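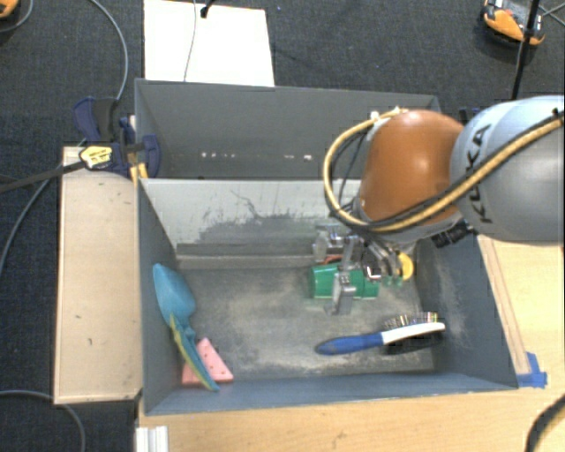
Deepika Chowdary has run the release desk at Sarnlow for long enough to remember when it was a shared spreadsheet and a phone number. The company makes booking software for small ferry and coach operators, and her team decides what goes out to customers and when.

Until last May, releases went out once a month. "You'd have everyone's work piled into one lump," she says. "If one piece was broken, the lot waited. We had a release with 76 changes in it and it was held up by the wording on a refund email."

The team now ships most working days before 11 in the morning. Each change sits behind a switch, so it can be live on the servers but turned off for customers. Chowdary's group keeps the switches in a tool called Pesent, which they moved to after outgrowing a home-made one.

The old tool had never been tidied. When they exported it they found 1,433 switches, many of them for features that had been fully on for years. "We deleted as many as we could before moving. That took longer than the move itself. You have to read the code round each one, and some of it was written by people who'd left."

There is now a rule that a switch needs an owner and an end date. If the date passes, the owner gets a message every morning until they remove it or ask for more time. The limit for each team is 50. Two teams have hit it, and both had to clear out old ones before starting new work.

Asked whether customers noticed the change, she says the larger ones did. Palacios, a coach operator, used to plan staff training round the monthly release and was unhappy to lose the fixed date. "They had a fair point. We'd thought about it as an engineering matter and hadn't asked them." Palacios now gets new screens turned on in batches, with notes sent a fortnight ahead.

Not everything has moved over. The ticket printing module, known inside the company as Bravatden, still goes out by hand because it has to be installed on machines at the ports. Its last update reached 73 sites and took most of a night.

"I'd like to fix that next," Chowdary says. "It needs a way to roll back without someone driving out there. We've got a design for it, but it hasn't been given any time yet."

She is hiring one more person for the desk this year. Experience with switches would help, she says, though she would sooner have someone who writes clear notes.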